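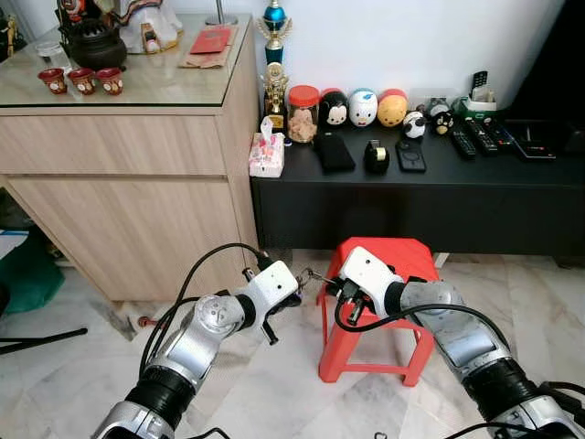 Notebook, Durkemham bench, Monday
Subject: household chores, two-arm setup, living-room site

Purpose of this entry is to record where we are on the question Clurnel keeps asking, i.e. whether a two-arm machine can be left with small domestic jobs for an hour. Short answer as of today: no for an hour, yes for single moves under supervision.

Stool work first. The red plastic stool is light and it skates on the tile if a fingertip pushes instead of pinches. Both arms working in the same small area is still the weak spot. Keep-out distance between grippers is set at 13 mm in software, and with the tips pointing at each other the planner slows to a crawl well before that. Loosened it once, did not like the result, put it back.

Did not attempt the console top. Remotes lying flat, a tape dispenser, a glass jar, small figures close together: every one of those is a separate grasp problem and the jar is one I would rather not drop. Tidying a surface like that takes a person a minute or two. I would not quote a time for the arms.

Keys. Moved on after lunch. Task as written in the Titbridge list: take a bunch of keys from a hook, place it on a flat surface, return it to the hook. Hooks are on the marble-pattern board, fixed with tape. Torque limit on the wrist 480 (controller units, see the Tiwari config sheet), approach from below and slightly to the side.

Notes on the grasp:
- Aim for the ring. Shafts swing and the finger closes on air.
- Let the bunch settle before closing. Waiting costs time but fewer retries.
- Lift before pulling away from the board. A straight pull loads the tape.

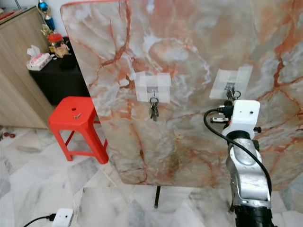
The return move is a good deal harder than the pickup. The ring has to be presented open side to the hook, and once the gripper has hold of it the camera loses most of the ring behind the housing. A person does this by feel. We have no feel worth the name at the fingertip, only motor current, and at this load the current trace is mostly noise.

Logged 215 attempts across all key tasks so far, pickup and return mixed together, which was a mistake in the log format. Split them from run 1013 onward or the success rate means nothing. The older rows can stay as they are.

Cable routing: the loop by the gripper connector needs slack for wrist rotation. Check clearance to the board at the top of the reach.

To do:
- separate columns for pickup and return
- try a softer finger pad on the ring
- repeat the return with the hook turned a few degrees
- ask Clurnel whether "unsupervised" includes someone in the next room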